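Plillach sewing circle finds a home for its winter quilts

14 Jul 2020

It has been a long, chilly stretch for the good people of the Plillach sewing circle, who lost the use of their usual hall back in autumn and have been stitching away at their own kitchen tables ever since. So it is lovely to be able to tell you that they have a new place to meet, above the old Grurkard drapery on Yeoh Street, and that the kettle is already on.

Rahel Nägeli, who started the circle with 2 neighbours and a borrowed sewing machine, said the colours coming out of lockdown had been wonderful – lots of maroon and teal this year, and a good deal of navy from people cutting up their old work trousers.

"We've all been raiding the cupboards," she said. "I think there's a bit of everybody's wardrobe in there, and my husband is still looking for one of his shirts."

The circle has set itself a goal of raising $500 from its raffle, with the money going towards heaters and a decent cutting table. Lukian Koval has donated the first prize, a queen-sized patchwork that took him 3 months of evenings to finish.

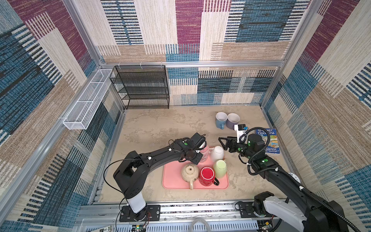

Tickets can be bought at the Arkero bakery until the draw in September, and beginners are very welcome to come along, with or without their own scissors.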